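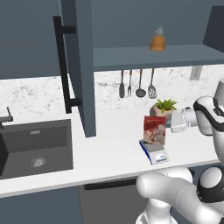 Recording in Hodero Sim follows the same order for every kitchen task, and a session should be set up in full before the first episode is saved. The notes in this section use the carton-and-scale task. At the approach pose the gripper tip is just to the right of the upper edge of the carton, and the carton stands upright on the scale. The potted plant directly behind the carton is part of the layout and is left in place.

## 4.2 Recording a batch

1. Open the task file and select **New batch**. The default batch size is 10 episodes.
2. Enter the operator name exactly as it appears in the operator list. Episodes saved under an unlisted name are held back from export.
3. Set the seed. Seeds 1 to 1000 are for training examples. Seed 2623 is reserved for the reference episode and must not be used for collection.
4. Press **Reset** and wait until the state line reads `READY`.
5. Move the arm to the approach pose at low speed. Stop before contact.
6. Press **Record**, then carry out the task in one continuous motion. Pauses longer than the idle limit end the episode.
7. Open the gripper fully before pressing **Stop**.
8. Mark the episode `pass`, `fail` or `discard`.

**Note:** Failed episodes are kept. Use `discard` only for operator error, such as a wrong seed or a dropped controller link.

**Caution:** Do not move objects with the scene editor between **Reset** and **Record**. The change is not written to the log, and the episode will not replay.

## 4.3 Checking before export

1. Replay the first and last episode of the batch.
2. Confirm that the carton does not pass through the plate of the scale at any point. If it does, lower the physics step and record the batch again.
3. Run `check_batch`. Error 277 means that the joint log and the image log differ in length. Delete the affected episode and record a replacement with the same seed.
4. Export to the Merthorpe share.

Changes to the seed ranges go through Rajeshwari Shenoy. Operator names are added by Brahim Farouk.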